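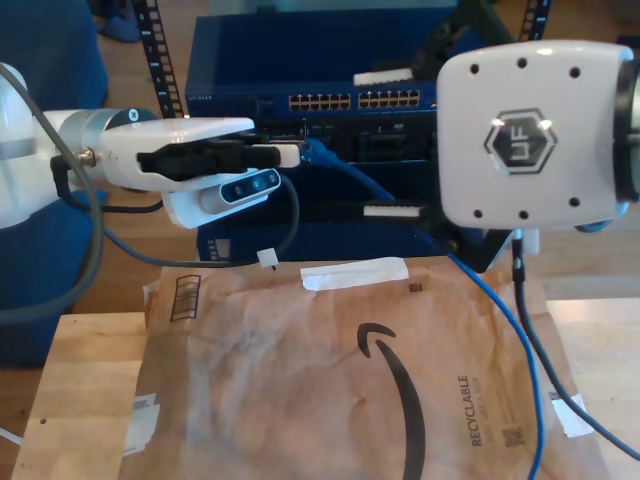

4.2 Seam matching and thread choice

Each quilter in the Drombridge group was given the same pack: 18 charm squares in printed cotton, one reel of thread, a strip of wadding and a backing piece. Half pressed their seams open, half pressed to the dark side. We did not tell anyone which we thought was better. Pins were allowed, clips too, and people were free to use whatever foot they normally piece with.

Matched corners first. Pressing to the side gave tidier joins in nearly every row, as most home quilters would expect — the two ridges lock against each other and you can feel it happen under the fingers. Open seams lay flatter, though, and the finished tops were easier to quilt through where eight layers would otherwise meet. Beginners did not share the preference. Several found the open seams slower and said they burnt their fingertips on the iron. Fair point, and not something we had planned to record.

Thread. The Serno cotton (50 weight) left less lint in the bobbin case than the cheaper polyester but snapped more often at speed. Breakages mostly came in the first few inches after a change of bobbin. Tension was reset by hand each time, so some of this may be down to us and not the thread. A second batch, wound more slowly, was kinder. We would not read to much into it.

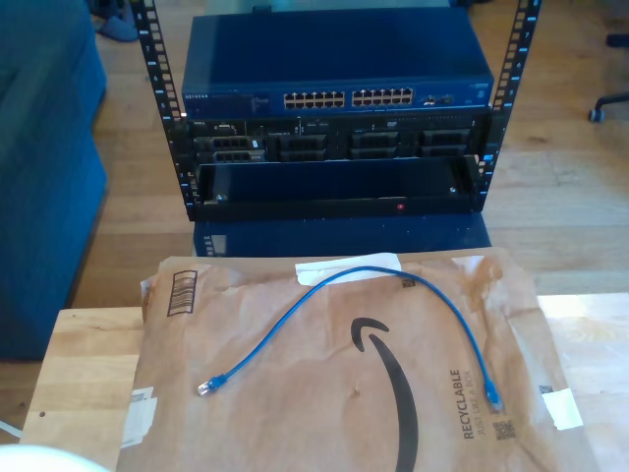 Stitch length mattered more than either. At the shorter setting the seams held well but unpicking was miserable, and three of the smaller squares tore along the needle holes. At the longer setting, ends worked loose before the borders went on. Most people settled somewhere in the middle without being asked.

Figure 3. Corner mismatch by pressing method, Drombridge group. Bars show the middle value for each quilter; open seams on the left, side-pressed on the right. Tops with a torn square left out.

Figure 3 does hide one thing. The two worst results in the side-pressed bars come from quilters who changed direction halfway along a row, so the ridges no longer met. Take them out and the gap widens. We have left them in, as it is an easy mistake and people at home will make it as well.

4.3 Washing

All tops were quilted in straight lines, bound, then washed at 30 with the label facing in. Line dried. Shrinkage was uneven: the wadding pulled in more along its length, giving the crinkled look that some like and others emphatically don't. Pre-washed fabric crinkled less. The one red print bled on its first wash and marked its neighbours, colour catcher or no colour catcher. Szilágyi's advice on soaking reds overnight was followed for the second set and no further bleeding was seen. Small set, mind.

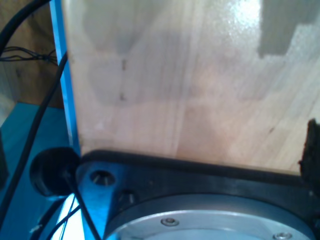
Davina McIver

4.4 Limits

One town, one season, mostly people who already sew. The Prindilley group started late and only 5 of thier tops were finished, so those are reported seperately in the appendix and not pooled. Machines varied a good deal — old hand-me-downs, newer computerised ones, a single treadle. We did not try to correct for this. Needles were changed at the start and then left alone, probably a mistake on the longer seams.

Hand piecing not covered. Nor curves, nor anything with a bias edge.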